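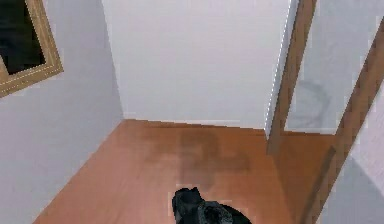
I gave up my car in November, and a few people have asked how it's going, so I'm writing it down once.

The car was 27 years old if you count the engine, which came out of another one. It failed its MOT on the front suspension and the garage wanted 700 pounds. I sold it to Khalil Salameh for parts and bought a monthly bus pass for 72 pounds.

Getting to work

I take the Orari bus from the bottom of the hill, then walk the last bit past the Begay works. Driving took less time, but I used to spend a good part of the morning looking for a space. The early bus is nearly always on time. The one after it is not, and if I miss the first I now just go back in and have another cup of tea.
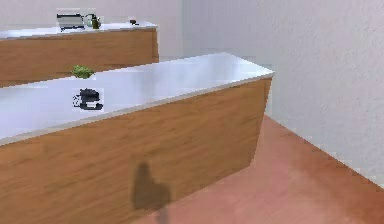 Do I miss having a car?

On Sundays, mostly. The buses stop early and my sister Joelle lives on the far side of Priren, so I either leave before pudding or stay the night.

Shopping

I used to do one big shop every fortnight. Now I go three times a week and carry what fits in a rucksack. Potatoes and cat litter are the awkward things. Fadi next door brings the litter when he goes to the big supermarket and I feed his fish when he's away.

I waste less food than I did. I also spend more on bread, as the bus stop is outside the bakery.

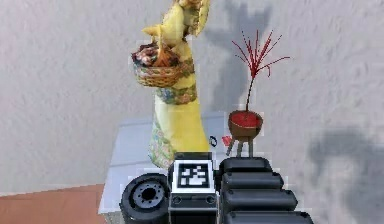 Bad weather

I bought proper waterproof trousers in January after getting soaked twice in one week. They cost more than I'd have liked and they rustle. My old boots lasted until March, when the left heel split, and I haven't found a pair as good.

Snow only stopped the buses for one day. I worked at the kitchen table and got through most of the filing.
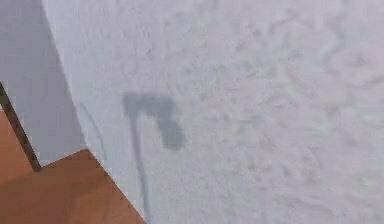 What I'd do differently

I'd have bought the yearly pass. I worked it out last week and it would have saved me 80 pounds by now. I'd also have kept the roof box, which I let Khalil have for nothing and then saw he'd put up for sale.

I'll carry on until the autumn at least. Anas at work wants to share a car on the days we both start early, and I've told him I'll think about it.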